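We use cookies to remember your settings and count visits. By continuing to browse you accept this. Manage preferences | Accept

Covering a Worn Tabletop with Marble-Look Sheet

A tabletop with rings, scratches and old glue on it can be sanded and refinished, or it can be covered. Covering takes an afternoon and costs a good deal less. The marble-look sheet sold on rolls has improved in the last few years, and the cloudy patterns in cream and tan are much easier to live with than the old gray-veined kind that showed every bad joint.

These tips are for flat tables, desks, craft benches and the tops of low cabinets. They don't apply to anything close to a burner.

Choosing the sheet

There are two sorts. One has adhesive on the back under a paper liner. The other is a loose cover that lies on the table under its own weight, held at the edges with tape or clips. Adhesive sheet looks neater and can't shift. Loose cover can be rolled up and taken away, and it suits a rented place or a table you care about.

Buy one piece wide enough for the whole top if you can. Measure both ways, add 2 inches on every side, and then check the roll width before you order. My own table is 51 inches on the long side and I bought a roll that was an inch short the first time.

Look at the pattern in person or send for a sample. A soft blotchy marble in beige, off-white and pinkish tan hides crumbs and small stains. Pure white shows everything. A strong veined pattern has to run straight along the table or it looks crooked, while a cloudy one can be laid in any direction.

Slightly glossy sheet wipes cleaner than matte. It also shows every bump in the surface under it, so the preparation matters more.

Getting the table ready

Clear the table completely and move it away from the wall if it will move. You want to be able to walk around it.

Wash the top with warm water and a little dish soap. Go over it again with plain water, then leave it to dry for a few hours. Wax and furniture polish will stop adhesive from holding. If the table has been polished for years, wipe it down with rubbing alcohol on a rag with a window open, testing a small spot first.

Fill dents with wood filler and sand them flush. Run your palm over the whole top with your eyes shut. You will feel grit that you can't see. A single grain of sand under glossy sheet makes a pimple that catches the light from across the room, and once the adhesive has grabbed there is no good way to get it out.

Vacuum, wipe with a barely damp cloth, and vacuum again. Turn off any fan in the room.

If you are using loose cover, unroll it face up on a clean floor the night before and put books on the corners. It will lie much flatter in the morning. Podow cover in particular comes rolled very tight, and mine needed two nights.

Laying it down

Start at the back edge, which is the hardest one to reach and the one you will least want to redo. Line the sheet up with an even overhang and tape it in two places with masking tape. Stand back and look before you peel anything.

Peel back a hand's width of liner along that edge, fold it under, and press the sheet down from the center outward. Use a felt-edged squeegee or a folded dish towel. A bare credit card will leave marks on a glossy finish.

Pull the liner out from under with one hand and smooth with the other, a few inches at a time. Keep the sheet raised ahead of where you are pressing. Most bubbles come from letting it drop.

If a crease starts, stop and lift it straight away. Adhesive sheet can usually be lifted once in the first few minutes. After that it stretches, and a stretched patch never lies quite flat again.

Small bubbles can be pricked with a fine needle at one side and pressed toward the hole. Leave tiny ones alone for a week and check them again, as many will settle without help.

Corners and edges

Corners give the most trouble, especially the back ones, where the sheet meets the wall and you are working at arm's length. A corner that has been cut a little long will ride up against the wall. Trim it in small slivers with a fresh blade until it drops flat.

For an edge that wraps under, warm the sheet with a hair dryer on low, pull it down gently, and hold it until it cools. At the corner itself, cut one straight slit in the overhang and lap one flap over the other, the way you would wrap a parcel. Put the lap on the side that faces away from the room.

Change the blade more often than seems necessary. I go through two on a medium table. A dull blade drags, and the tear always runs toward the good part.

Where the table stands against a wall, leave a hair's gap. Walls are seldom straight, and a sheet jammed tight will lift as soon as the table gets bumped.

The wall behind

A plain covering goes well with a busier wall. If the wall has a patterned border, keep the table quiet and pick up a softer color from the same range. Cream and tan sit comfortably beside pale lavender-gray, and a dark damask border gives the eye somewhere to go so the tabletop can stay plain.
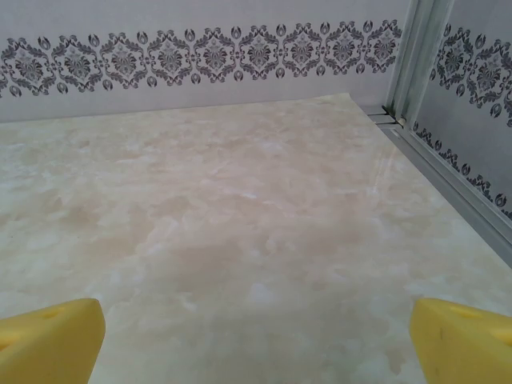

Keeping it clean

Wipe spills when they happen. Coffee and tomato will sit harmlessly for an hour on most sheet, but turmeric, beet juice and ballpoint ink will not. For those, try a dab of rubbing alcohol on a cotton ball, and rinse after.

Daily cleaning needs only a damp cloth and then a dry one. Water left to dry on a glossy surface leaves streaks that show up whenever light from a window falls across it. Radavix surface spray works well and leaves no film, though dish soap diluted to a few drops in a quart of water does nearly the same job for pennies.

Don't use scouring powder, melamine sponges or anything with bleach. They take the shine off in patches, and a dull patch can't be brought back.

Keep hot pans off it. Use a trivet with feet, since a flat cork mat will pass enough heat to soften the adhesive if a full pot stands there through dinner. Cut on a board, always.

Felt pads under lamps and heavy bowls will prevent dents. Rubber feet are another matter. Some kinds of rubber leave a yellow-brown stain on vinyl that goes right through, so put a coaster under anything that has them.

Taking it off again

Warm one corner with the hair dryer and peel slowly at a low angle. Rushing leaves the adhesive behind. What remains will roll off under your thumb with a little vegetable oil, and then the oil comes off with dish soap.

Veneer needs care. If it starts to lift with the sheet, stop, warm the spot again, and work from the other side.

Save the offcuts. They line drawers, cover shoebox lids, and patch a burn if you cut around the blotches in the pattern. A patch with a wavy outline that follows the marbling is harder to spot than a square one.

Comments (4)

potholder_lane
Did my craft desk in March following this. The night on the floor with books made a big difference. One bubble left and it is under the sewing machine.

Nair Street kitchen
Would you put this over tile? My countertop is the small square kind with deep grout.

Reply from the author
Not directly. The grout lines will show through within a week or so. Skim the grout level first, or lay a thin hardboard panel over the tile and cover that.

twobythree
Pleltell sells the felt squeegee by itself, no need to get the whole kit. I also found that cutting the liner into strips beforehand helps if you are working alone. For the back corners I use small scissors instead of a blade, it is slower but I have not slipped yet.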